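Adside Opens Bin Handling Data Set to Members
Adside Media Office
For immediate release

Adside announces that the first part of its bin handling data set is now open to member companies and partner schools. The set holds 1472 recorded attempts at picking up, shifting and setting down small parts in a metal bin. It was gathered at the Adside workshop in Ulloa between January and the middle of this month, and it will be used to train Rirnell, the learning system that Adside has been building with Cemach.

Rirnell learns from examples. An operator guides the arm through a task by hand controller, and the system stores the camera view, the position of each joint and the opening of the gripper for the length of the attempt. Later, the same records are used to train a model that chooses the next motion from what the camera shows. Each record in the set is one attempt, from the moment the arm leaves its rest position until it returns.

Failed attempts have been kept. Of the 1472 records, 481 end with the part dropped, missed or left in the wrong place, and these are labeled as such. Earlier work at Adside used only clean attempts, and the model trained on them did poorly once a part slipped or rolled. It had never been shown how a person gets out of that kind of trouble. In many of the failed records the operator goes back for a second or third try before giving up, and those portions are marked separately so that users can include or leave them out.

The parts are plain on purpose. Most are bars, sticks and small blocks, in a few colors, placed in the bin by hand between attempts. Operators were asked to leave parts touching, crossed or close to a wall in a good share of the layouts. These are the cases that cause the most lost time in real bin work, where a gripper needs room on both sides of a part and often does not have it.

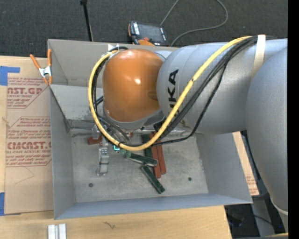 Page last changed: 18th February

Two green bars and two reddish-brown wooden sticks make up the main group on the floor of the bin in this layout, with one bar crossing near the lower part of the sticks. A small block sits apart from them on a ledge near the inner wall. The KUKA arm reaches in from the side with its parallel-jaw gripper pointing down, and the yellow and black cables follow the arm to the wrist. Layouts with a part on the ledge are grouped under their own heading in the index, as they call for a different approach from parts lying on the floor.

Four operators took part in the recording. Each worked in blocks of 75 attempts, with a break after every block. Operators were not told which grasp to use. Some prefer to pull a bar clear of its neighbors before closing on it, while others turn the gripper and go straight in. Both habits appear in the data, and each record carries an operator number from 1 to 4 so that they can be compared. No names or other personal details are stored.

Every record was checked by a second person before it went into the set. The checker watched the full attempt, confirmed the label and noted any fault in the recording, such as a stalled camera or a gap in the joint readings. Records with a gap were removed and are not part of the total given above.

Cemach supplied the recording software and will host the files. The download is split by layout type, so a school with limited storage can take only the sections it needs. A short guide comes with each section and covers the file layout, the labels and the units used. There is also a small program for playing back a record on screen, with the camera view on one side and the joint readings on the other.

Members may use the data for training, testing and teaching. Results may be published as long as the set is credited to Adside and the version number is given. The files may not be resold. Companies that are not members can ask for a sample section, which is free of charge and contains a mix of good and failed attempts.

Recording for the second part of the set will begin once the first round of training on Rirnell is finished. The plan is to keep the same bin and add softer parts - foam, cloth and thin packaging - along with parts that can bend when gripped. Adside would also like to hear from companies that can lend parts from their own production lines. Parts should be small enough to be held in one hand, free of sharp edges and available for at least a month.

Members who find a wrong label are asked to report it with the record number and a short note. Corrections will be gathered and released together, and the change list will be posted on the download page.

Access requests should be sent through the member desk at Adside. Please state the name of the company or school, the sections wanted and the intended use. Press questions can be sent to the Adside Media Office.

About Adside
Adside is a membership group for companies and schools working on automated handling. It runs a shared workshop in Ulloa, where members can book equipment and take part in joint projects.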